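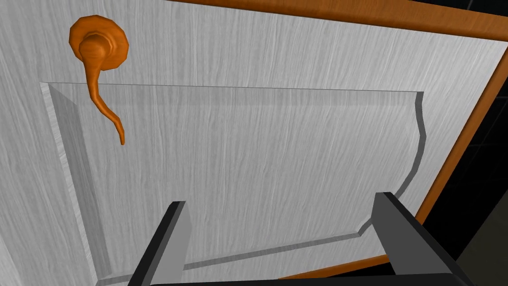

Wrist camera view in simulation: open gripper close to the door, lever handle at upper left.

Kisetti door set

Kisetti is a set of simulated door episodes for comparing grippers, cameras and controllers on the same job. A two-armed robot has to find a lever handle, press it and get the door moving. It sounds dull until you watch a controller you were fond of miss the lever for the tenth time, and then it gets rather gripping. We have had a great time building it and would love to see other people's arms let loose on it!

Current release: May
Episodes: 3,000
Held-out episodes: 369
Gripper models: 3
Simulator: Takura

What you get

Each episode has the video from a wrist camera and a head camera, joint positions for both arms, the commanded and measured finger opening, and the contact forces at the fingertips. The door's hinge angle and the lever's angle are saved at every step as well, so you can score a run without looking at the video at all (though do look at the video).

The cameras do quite different jobs. The wrist view is lovely for the last bit of the reach, when small errors matter most, but a plain panel can fill nearly all of it and then there is very little to steer by. Wood grain and a bevel will only get you so far. The head view keeps the arms, the floor and the rest of the room in sight, and loses the fine detail of the handle. Most of our better controllers use both, switching their attention as the hand closes in.
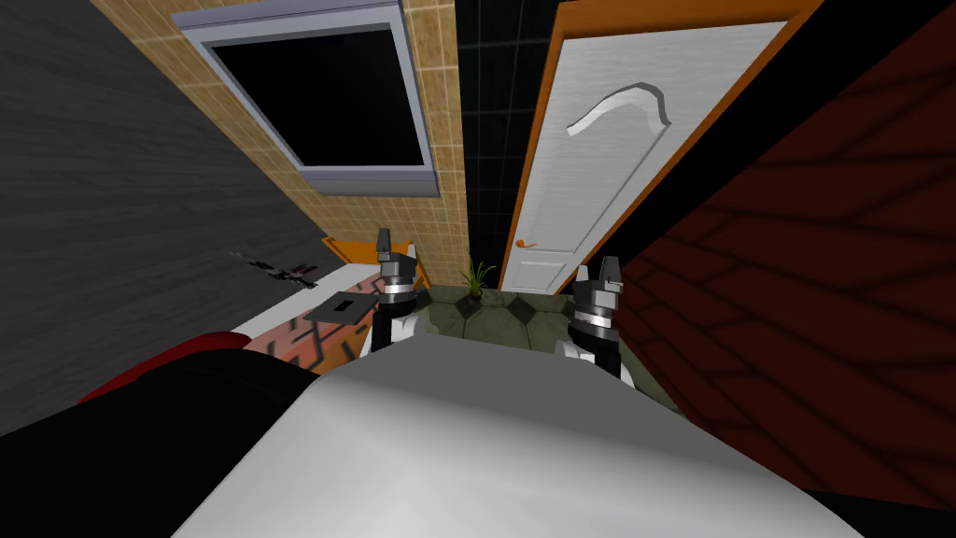 Rooms are dressed differently from one layout to the next, with other wall finishes, floors, furniture and clutter. The head camera's tilt is varied too, and by a lot. We started with mild tilts, found that every controller coped, and turned the setting up until they stopped coping. If your model assumes that walls go straight up, this is where you will find out.

The grippers

Vasconcelos is the plain one, two block-like fingers on a parallel slide. It is easy to control and was our baseline from the first week.

Grarkberg has the same stroke with softer pads. It forgives a crooked approach and tends to stay on the lever during the press, but the contact model is slower to run.

The third is a narrow-fingered version of Vasconcelos that we still call "narrow" because no better name has stuck. It gets behind the lever beautifully and then slides off the tapered end if you pull too early. Please try it anyway — fixing that slip taught us more about timing than everything else in the set.

Scoring

A run counts as a success when the lever has been pressed past its latch angle and the door has moved clear of the frame. Touching the handle earns nothing by itself. We also log the largest fingertip force, and we would ask you to report it next to the success rate. A controller that hammers its way through is a lot less exciting on a real door.

Keep the held-out episodes out of training, and out of tuning too. They use layouts that don't appear in the main part.

Known problems

Some wrist videos start one step later than the joint log. The loader corrects for this, but your own reader may not.

Fingertip forces are noisy at first contact with Grarkberg. Smooth them before taking a maximum.

Lighting is flat in a few layouts and the bevels on the door panels nearly vanish. We have left these in.

All of this is rendered. We make no claim that a ranking of grippers here will hold on hardware, and we would be delighted to hear from anyone who checks.

Sending results

Open an issue with your controller's settings, the gripper used and the log from the scoring script. Failed runs are very welcome, the odder the better. We go through new ones on Sunday and add them to the results table, with a link to your code if you have put it online.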